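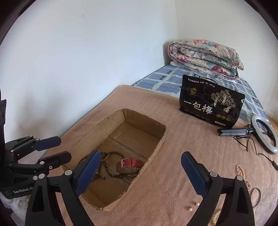
Section 3. Comparing finger pads on soft and small items

Once both hand-held grippers pass the open-and-close check in Section 2, you get to the fun part: finding out what they can pick up! Jewelry is a great test. Beads roll, straps spring back, and a thin bangle lying on a fleece blanket will show you more about a fingertip than a whole afternoon of wooden blocks.

What you need
An open, shallow cardboard box
A long strand of beads and a watch with a soft strap
A bracelet, a bangle and a pair of pearl earrings
A bed or other padded surface with a blanket on it
The Perkard score sheet from the back of this guide

Steps

1. Spread the blanket and smooth out the big folds. Small creases are fine.

2. Set the box on the blanket at an angle to you. Put the bead strand and the watch inside, with the watch standing on its side.

3. Scatter the rest of the jewelry on the blanket next to the box.

4. Hold the first gripper over the work area with its fingers spread wide. Check that both pads face each other squarely.

5. Lift the watch by its strap and set it down on the blanket. Try this 7 times and write down each result, including the near misses.

6. Do the same with the bead strand. Go in from above and close slowly — a loop will often slide off one pad just as you start to lift.

7. Move on to the earrings. Pinch the pearl, never the post.

8. Switch to the second gripper and repeat steps 5 to 7 with everything back where it started.

Note: Bigger things make a nice warm-up. A glossy bag with a carry handle or a folded tripod gives you a feel for the reach of the fingers before you go small.

Note: The Hudovell pads and the Vonduseck pads wear differently, so keep a separate sheet for each.

CAUTION: Keep loose cables away from the finger links and pivot pins.

CAUTION: Do not squeeze pearls or a watch case at full grip. Start light and add pressure in small steps.

If a pad slips on the same item 3 times in a row, wipe it with a dry cloth and go to Section 4, Pad alignment.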